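Reading Room > Reviews > History and Biography

The Surgeon of Dakusberg, by Liesl Reisinger

I took this one away with me in August, meaning to read a chapter a night, and of course I was still up at two in the morning with the Gruber brothers and their dreadful quarrel over the salt tax (I do love a good family feud!). Reisinger follows the elder brother from army barber to governor of Cukallow, a post he held for 18 years, and she's wonderfully patient with him, even when he's locking up his own cousins. 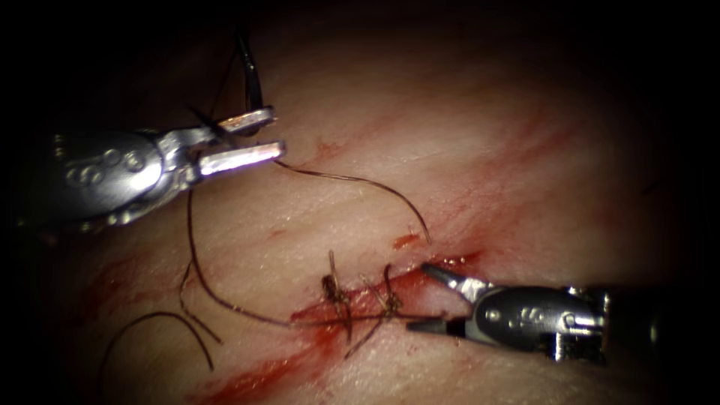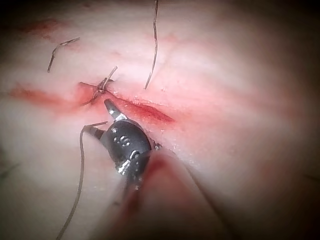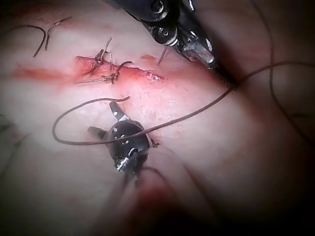
Quibbles and praise

The middle sags a little. There are 25 pages on the Stidarwood treaty, and I'd have happily swapped most of them for more about his wife, who ran the town for seven months while he sulked in the country. But the maps are clear, the letters are a joy, and chapter 11, with the siege, had me forgetting my tea altogether. I've lent my copy to my sister and I'd quite like it back.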